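A Kitchen Arm in the Living Room

Genowefa Bielecka has a two-finger gripper, a round coffee table and no machine shop

The first version of the arm dropped everything. The second version crushed everything. Genowefa Bielecka, who designs valve housings for a living and builds robots after dinner, regards the interval between those two results as the interesting part of the project.

She calls the machine Hustby. It is a single black arm with a parallel gripper, built at home over two years, and its assigned duty is to handle small dishes of cut food. The motors are surplus Pundetti units bought as a lot. The motor controller is a Zoltine board, chosen because it reports current per joint at a rate the rest of her software can use. Everything else was drawn by Bielecka and either printed or cut at Wilczyńska, a shared workshop where she rents bench time.

The arm does its work in the living room. Bielecka tried a proper workbench at Wilczyńska and found that it produced flattering numbers. The surface was matte and level, and the lights were always the same. A glossy black table next to a sliding glass door gives the vision system reflections and strong daylight from one side. A white bowl on black glass is easy to find. The reflection of the window is easy to find too, and early builds of the detector reported it as a second bowl.

The test procedure is short. A bowl of cut vegetables is set down by a tray, the arm approaches from one side, and the gripper lowers until the wrist camera has the contents in view. The software then picks either a piece of food or the rim as its target. All other objects on the table are treated as obstacles, and Bielecka makes no effort to tidy them between runs. 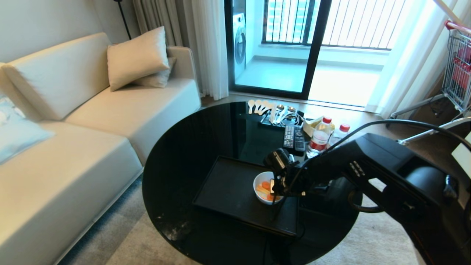 Gripping the rim

Picking up a loose piece of food is mostly a vision problem. Lifting the bowl is mostly a force problem, and it took longer.

A bowl held at one point on its rim wants to rotate. The mass hangs to one side of the fingers, and the only thing resisting is friction over a contact patch a few millimeters deep. Squeezing harder works up to a limit set by the bowl. Bielecka found the limit with a saucer, which she has kept in two pieces on a shelf.

Her solution was to stop treating grip force as a constant. The controller closes the fingers to a light preload, lifts by a small amount and watches the wrist current. If the current changes in the pattern that indicates rotation, force goes up one step and the lift is repeated. The cycle takes 143 milliseconds. Most bowls settle within a few steps.

"I had a lookup table of bowls before that," Bielecka says. "It had 54 entries, and it was wrong whenever I bought a new bowl."

The fingers went through their own revisions. Smooth ones slid on glazed surfaces. Rubber pads held well but picked up oil and had to be washed after every session. The current pair is black, with a fine texture on the faces and a taper toward the tip, so that the tip can get over a thin edge without touching what is inside. A long slot through the middle of each finger lets it flex slightly under load – her calculation put the useful range of that flex at under a millimeter, and the printed parts agree with it.

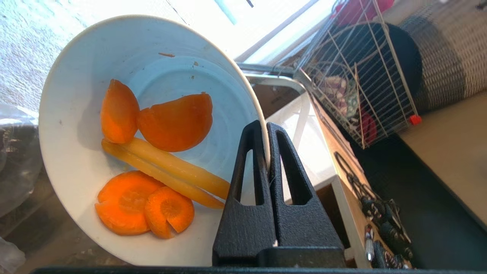

Bielecka writes her test log by hand, in a bound notebook, and copies it to a spreadsheet later. It holds 197 entries for the present gripper. Each records the contents of the dish, the lighting, the target and the result, with a column for remarks that is mostly blank. Carrot appears more than any other food. It is cheap and firm, and one carrot can be cut into shapes that pose different problems: half-moons, long thin sticks and thick round coins can all share a bowl, as they do when it is tilted in the gripper. The sticks are the awkward ones. Lying side by side they tend to be segmented as a single object, and a stick whose tip reaches toward the finger reduces the clearance available at the rim. The planner now checks for that and, where it can, moves the grip point along the edge.

Tilting is a recent addition. Until it was added the bowl had to stay level, which ruled out pouring and made it hard to inspect the contents from the wrist. The angle is limited in software to a value Bielecka sets before each session. She raises it in small increments and only after a full page of the notebook without a spill.

Cables remain unsolved. The main one runs over the top of the arm, where it is out of the way of the table but adds drag when the shoulder turns. The drag shows up in the current readings and can resemble a slipping bowl. A correction table handles most positions. Bielecka would prefer to route the cable through the joints, and has drawn the parts, but the change means taking the shoulder apart and she has put it off until December.

After that comes a wider finger for plates. The drawings are finished and the material is already at Wilczyńska, under her bench, waiting for a slot on the mill.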